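Wanted: somebody to run the snack counter at our little movie house (part time, evenings)

Okay so I'm finally writing this up after putting it off for weeks. I run the Quintela, the one-screen movie house across from the old Grostetti shoe store in Zurnumlow, and I need a person for the snack counter. We have 67 seats, a popcorn machine that's older than I am, and a crowd that mostly knows each other by face, and I can't keep selling tickets and scooping popcorn at the same time (I tried all summer, ask anyone who missed the first ten minutes of something).

The job is four evenings a week, usually 5 to 10, plus the odd weekend matinee when the kids' films are on. Pay is $13 an hour to start and you keep your share of the tip jar. You also get in free to everything, and so does one guest, even on the nights you're off!

What you'd be doing: popping corn, pouring sodas, taking cash and cards, wiping down the counter between shows, and sweeping the lobby once everybody's gone in. You'd also do the candy order with me every other week. I like to have opinions around for that part. I've been buying the same things forever and I'm sure there's stuff people want that I've never thought of.

You don't need experience. I'd rather have someone friendly who shows up on time and can do change in their head when the register freezes, and it does freeze. You do need to be 18 or over for the late shows, and okay with lifting a 50-pound bag of popcorn kernels up from the basement. If that last part is a problem tell me anyway, we can work something out.
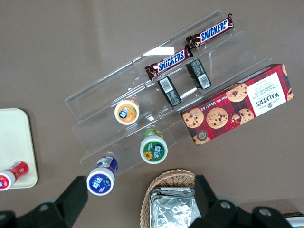

December is our busy month. We do the holiday double features and the school choir night, and last year we went through 600 bags of popcorn before New Year's, so I'd love to have you trained and comfortable well before then. Training is paid, same rate, and it's mostly you and me behind the counter with me talking too much.

To apply, come by before any evening show and ask for the manager, or drop a note in the box by the ticket window. Tell me which evenings you can work and the last movie you loved. No resume needed, though I'll read it if you bring one. Please get in touch by 14th November.

3 comments

popcornmom: Is this open to college students home for the break, or do you need someone all year?

Quintela front desk: All year is best, but write me anyway, I could use an extra pair of hands for the double features.

jilldenroad_reader: Please hire someone who will bring back the black licorice. I will pay extra.

Contact: Quintela box office, 10 Jillden Road, Zurnumlow | © The Quintela | Back to top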